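Dronthorpe Household Goods Redistribution
Progress report to the Thambiah Fund
Reporting period ending September
Prepared by Jamila Munshi, operations lead

1. Purpose of this report

This report covers the second period of the packing work funded under the Thambiah grant. It sets out what was sorted and sent, what changed in the packing method, what was spent, and what remains open. The first-period report dealt mainly with the move into the Ratow room and is not repeated here, except where a problem noted then has been closed.

2. Output

The target for the period was 300 household packs. The number sent out was 319. Each pack contains a fixed core of cleaning and washing items, plus whatever small goods are on the shelf that day. The core list was agreed with the fund in the first period and did not change.

Intake was higher than output. The room received 392 mixed bags of donated goods, of which 341 had been opened, sorted and entered on the stock sheet by the close of the period. The rest are stacked along the back wall in order of arrival and will be opened first in the next period. None of them was marked as food.

Packs went to three referral points. Skornis took the largest share and has asked for the same again. The other two collected on the agreed schedule, apart from one collection in September that was moved from morning to late afternoon at their request.

3. Packing of liquids

The first-period report recorded leaks from bottles packed loose with dry goods. Most of the losses were to paper goods and cloths in the same pack, and in several cases the whole pack had to be taken apart and rebuilt. The fund asked for a written method, and this was put in place at the start of the current period.

The method is as follows. Liquids are set aside from the mixed intake at the first table and are not returned to it. The packer checks that the cap is fully home and that the bottle has no split at the shoulder or base. Bottles with a missing label are rejected whatever the contents appear to be. An accepted bottle goes into its own bag, which is closed at the neck and placed upright in the pack, against the side wall. Dry goods go in last.

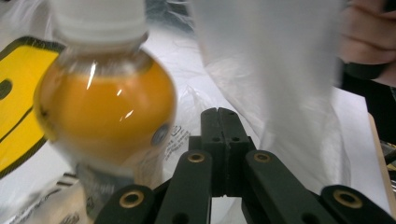 Two points came up in use. The first concerns the thin bags bought at the start of the period. They are cheap and easy to open with one hand, but the larger bottles stretch them at the bottom corners, and a sharp edge on another item can go through. Mahfuz Cassim ran a short comparison with a heavier bag and found it slower to tie but less likely to tear when the pack was lifted. Heavier bags are now used for anything over one liter and the thin ones for the rest. The second point is table space. Bottles standing upright on loose plastic tend to tip, so old wrapping is now cleared from the table between packs and goes into a sack hung from the table end.

Leaks reported by the referral points fell from eleven in the first period to two. In both cases the cap had a flip top that opened under pressure from other goods. Flip-top bottles are now taped across the lid before bagging.

4. Sorting and waste

Donated goods continue to arrive in a mixed state. A typical bag holds part-used cleaning products, toys, kitchen items and a good deal of packaging. Part-used liquids are not passed on. They are held in a lidded crate and taken to the Ratow disposal site, which accepts them free of charge but only in the original container. This has added a trip to the monthly run that was not in the original plan.

Clear film and outer wrapping make up most of the waste by volume. The sacks fill quickly, and on busy mornings they have to be changed before the mid-morning break. A wire frame to hold the sacks open was tried and then dropped; it took up floor space needed for the trolley. Cardboard is flattened and collected with the building's own recycling.

Toys and novelty items are sorted into a separate bin and added to packs marked for families. Anything with loose parts or a battery cover that does not close is taken out. The toy bin was emptied faster than it was filled for most of the period.

5. Room and equipment

The second table was delivered and is in use. It is slightly lower than the first, and the taller packers find it uncomfortable after an hour. Leg extenders have been priced but not ordered. The shelving is complete. Labels on the shelf edges were redone in larger type after two lines of stock were confused - dish soap and liquid hand soap had been placed side by side in similar bottles - and they now sit on separate shelves.

The stock sheet is still filled in by hand and typed up at the end of each session. This works, though it leaves a gap between the shelf and the sheet of up to half a day. Mahfuz Cassim has drafted a simpler sheet with one line per shelf, to be tested in the next period.

6. Spending

Spending was within budget on every line except bags. The overspend on bags comes entirely from the change to the heavier type and was covered by an underspend on transport, as agreed by email with the fund's grants officer. No transfer between main budget headings is requested. A full statement with receipts is attached separately.

7. Open points and next period

The backlog of unopened bags is the main concern. Adding one afternoon session a week should clear it, provided that intake stays at its present level. The rota has space for this and no extra room hire is needed.

The following are still to be settled: whether refill pouches can be accepted as liquids, given that they do not stand upright; who covers the disposal trip when Mahfuz Cassim is away; and the height of the second table. Skornis has also asked whether packs could carry a printed contents list. A draft list is with them for comment.

The target for the next period stays at 300 packs. The next report will use the same headings, with the results of the stock sheet test added to section 5.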